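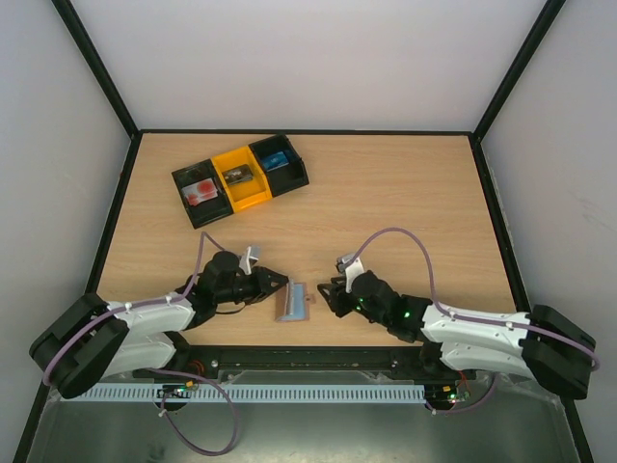
Joined sorting bins in black, yellow and black, one small packet in each, with an open wallet-style holder nearer the front of the table.

Sorting bins (small, joined)

Print this article | E-mail this article

Sorting bins are small open boxes for keeping little things apart while you're dealing with them. The joined kind come as a row, usually two to five of them, and the whole row moves as one piece when you pick it up. You'll also hear them called parts bins, desk trays, tidy trays or (in my family, for reasons lost to history) "the troughs." I've been using them for years and I wrote most of this entry with a set at my elbow, so please forgive a little enthusiasm!

Shape and size

The basic bin is a rectangle with a flat floor, four walls and no lid. You want to be able to see in from where you're sitting and reach in without turning your hand over. Shallow walls are nicer for flat things like packets, cards and stamps, and taller ones suit anything that rolls. My Kerna set has a front wall that dips a bit in the middle, and I've become spoiled by it. The Tusine ones I had before were straight all the way around and I was forever fishing for sewing needles with a fingernail.

Plastic is what most people buy. Tin and wood exist and look lovely on a shelf, but tin is noisy and wooden ones tend to have a seam in the corner that eats glitter, seeds and the tiny screws out of eyeglasses.

Color

Black is common and it's a good background for pale things. Yellow shows up dark ones. A row that mixes the two gives you some choice about what goes where, and it also gives you a landmark, which I think is the real benefit. With three bins in one color I have to read labels. With a yellow one in the middle I just think "left, yellow, right" and my hand goes there while I'm still talking to somebody.

White bins are for people who wash their bins.

What goes in them

Anything small that comes in kinds. Seed packets, tea bags, buttons, memory cards, coins from trips, sample sachets, guitar picks, the contents of a coat pocket. The classic household job is emptying a wallet, and I'd recommend it to anybody who has never seen a sorting bin and wonders what the fuss is. You open the wallet flat on the table, put the row of bins behind it, and start pulling. Mine goes cards, paper, everything else. The first time I did it I found a punch card for a sandwich place that closed while I was in college, plus 230 in a currency I couldn't spend anywhere closer than an eleven-hour flight. (I still have it. It's in the yellow bin.)

Thin flat things do have one bad habit, they lie down against the floor and won't come up. Slide them to a wall and tip them up against it with one finger.

Placement on the table

Opinions vary! I like the row toward the back, turned at a slant so that one end is farther away than the other, and the thing I'm emptying near the center. The slant keeps the end I use most within easy reach. A straight row looks neater and is easier to push against a wall when you want the table back for dinner. 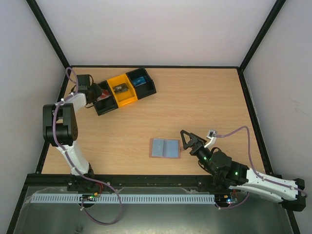
Slamet Lau wrote in to say that a slanted row is fine for an afternoon but a nuisance for anything longer, and that he lines his up square with the table edge and puts the most-used bin on the side of his writing hand. "You stop noticing it after a day," he added, "and you stop knocking it with your sleeve."

Fair enough, and I tried it his way through most of June. My sleeves did better. My reach did worse.

Joined or separate?

Separate bins can be carried off one at a time, so they're better if each kind of thing lives in a different room. Joined bins don't wander, and they don't slide apart when you drop something in with a bit of force. The Lumenta row clips together from underneath and tries to be both. Two of my clips snapped in the first winter and I now treat it as a joined set with a gap in it.

Cleaning

Warm water, dish soap, an old toothbrush for the corners. Let them dry upside down.

See also: Card holder; Desk drawer insert; Junk drawer; Seed box

Last revised March 16, 2022

Contact the editors | Copyright Ruvia Household Encyclopedia and its contributors | Back to top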